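Lolden hold Skeline in a draw that suited neither

Lolden and Skeline shared four goals and very little else at Ada Park, a 2-2 draw that leaves both clubs where they began the afternoon: second and third in the league, and looking up at somebody else.

The crowd of 3,000 was the best of the season and got its money's worth before the pies had cooled. Skeline went ahead after eight minutes with a free kick that the Lolden wall ducked as one man. The home side have spent a good part of the winter working on their set-piece defending, according to the club newsletter, and the ducking was certainly well coordinated.

Lolden were level before the quarter-hour through a header at the far post, then in front just before the break when the Skeline keeper came for a corner, thought better of it, and ended up in neither place. The visitors' bench disputed the goal at length. The fourth official listened with the patience of someone on hold to a phone company. 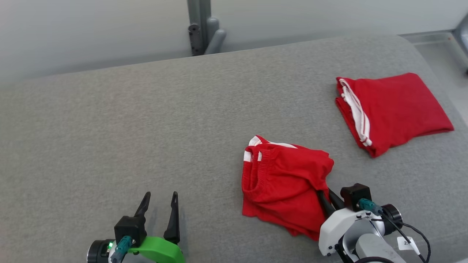 Red kit with white trim, folded.

The second half was a scrappier affair. Skeline sent on a third forward and Lolden answered with a fifth defender, and for long stretches the ball travelled back and forth over a midfield that might as well have gone home. Lolden had the chance to settle it from the penalty spot with 15 minutes left, after a handball even the away supporters seemed embarrassed by. The kick cleared the bar, the fence and, by the sound of it, a parked car.

The equalizer arrived in stoppage time, as everybody in the grandstand had been predicting aloud since the penalty. A long throw was flicked on, a defender swung and missed, and Skeline's substitute centre-half bundled it in with what he will no doubt describe as his shin. It was his first goal in 127 appearances for the club. He celebrated like a man with no plan for the occasion, running first toward his own bench and then, on reflection, toward the supporters.

Both managers called it a point gained. Lolden's said so through his teeth. Skeline's said so twice, and added that his side had shown character, the quality teams are generally credited with after being second best for an hour.

The real winners were Nông, who beat the bottom club 1-0 that evening with an own goal and go three points clear at the top. They travel to Lolden next, in the last round before the December break. Kickoff is at 2 p.m., and Lolden will be without their left back, booked in the tunnel at halftime for remarks about the wall.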